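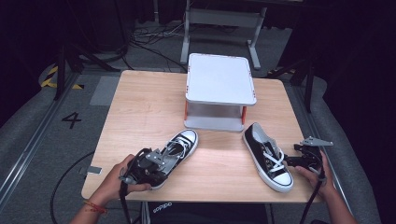 FOR IMMEDIATE RELEASE

Nornlow publishes first Chores Report: machines can manage the shoes, mostly, if you are patient

CLANDNESS, 20 October 2018 -- Nornlow, which tests household and shop-floor machines on behalf of people who would quite like to stop doing the work themselves, has published its first Chores Report. Readers hoping to hand over the hallway by Christmas should sit down.

The report covers 763 attempts at eight everyday jobs, from putting shoes on a rack to folding a tea towel and restocking a low shelf. Each job was first done by people using hand-held grippers, to find out whether a pair of metal jaws could manage it with a human brain in charge. The same job was then given to a machine.

People with grippers finished all eight, with varying amounts of muttering. The machines finished three to the standard Nornlow would accept from a teenager.

Shoes came out best. A trainer has a firm sole and a collar to get hold of, and it does not much mind being squeezed. Laces remain a difficulty. None of the machines could tie them, and one spent most of an afternoon attached to a pair.

"I am asked every week whether a robot can tidy a house yet," said Renato Iturra, head of testing at Nornlow. "It can tidy a shoe. If your house is mainly shoes, and you are going out for the day, we may have good news."

Shop-floor work fared slightly better than housework, chiefly on account of shops keeping things where they left them. Tapia, the footwear chain that helped to set the stockroom tasks, has said it will go on employing people to put shoes away and has no plans to revisit the matter before its next stocktake.

The tea towel defeated everything entered. Nornlow will try again with a stiffer towel.

A second round of tests begins later in October with three new jobs, including pairing socks, which the company accepts may be asking for trouble. Results will appear in the next edition.

The Chores Report is published by Fandden and is free to read. Printed copies can be requested from the Nornlow press office, where a person will put them in the envelope.

ENDS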